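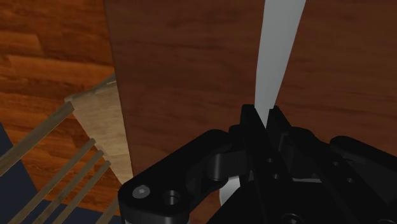 Recording Demonstrations by Teleoperation: Frequently Asked Questions

423 shares 7 comments

Maintained by Marisol Tlapale. Last revised 26 Jul 2019.

What counts as a demonstration?

One complete attempt at one task, from the start pose to the point where the operator presses the end key. Joint positions, gripper opening and wrist view are stored together at every step. A recording with no end key press is kept on disk but is left out of the training set.

Do I have to use the real arm?

No. Pavanholm runs the same control software against the simulator and against the hardware. New operators start in the simulated house, where a collision costs a reset and nothing more. Permission to use the real arm is given by Hermenegildo Carrillo after a short supervised session.

What is the difference between hand guiding and remote control?

In hand guiding you hold the arm itself and move it through the task with the motors in a compliant mode. In remote control you move a leader device and the arm follows. Hand guiding is quicker to learn, but your own hands and sleeves end up in the wrist view. It is also not available in the simulator, for obvious reasons. Most of our data is remote control.

How much of the view does the gripper take up?

A good deal. The wrist camera sits close behind the fingers, so the fingers and their linkages fill much of the lower part of the view and may hide the lower end of whatever lies between them. Operators who are used to a room camera find this awkward at first. Use the second view on the desk monitor for the approach, then go back to the wrist view for the last part of the movement.

How do I handle long, thin parts?

Approach slowly and line the fingers up with the long edges of the part before closing. Seen from the wrist, a straight strip can seem to taper as it runs towards or away from the camera, and this makes its angle hard to judge. Rotate the wrist a few degrees each way and watch how the edges move. If they stay parallel to the finger faces, close.

Can I pause halfway through?

Yes, with the hold key. Pauses are trimmed in processing if the arm is completely still. A slow drift is not trimmed -- it is learned, and the policy will drift in the same place.

Should I record mistakes?

Small ones that you correct, yes. A missed grasp followed by a clean second try is useful data. If you drop the part out of reach or strike the furniture, end the recording and mark it as failed.

How many demonstrations does a task need?

It depends on how much the start position varies. The Costetti set, which has a fixed start, holds 1,248 recordings. The Camacho set moves both the part and the base of the arm and holds 3,013. We have trained usable policies on less, but they failed whenever the part was turned well away from its usual angle.

The simulated gripper closes but the part slides out. Why?

Check the friction value in the task file first. Several older files were written before the contact model changed and still carry the previous default. If the value is correct, reduce the closing speed. Very fast closing can push a thin part out of the fingers before contact settles.

Do colours and textures in the simulated house matter?

They matter for training and can be ignored while recording. Floors, carpets and wood finishes may be swapped when the recording is replayed. Do not use a mark on the floor or a line in the wood grain as an aiming point.

Where do finished recordings go?

To the Plallholm server, under your operator number. Upload starts when you log out. Do not rename the folders -- the index is built from the names.

When will two-arm recording be available?

Testing is planned for August. The leader devices have been wired, but the file format has still to be agreed.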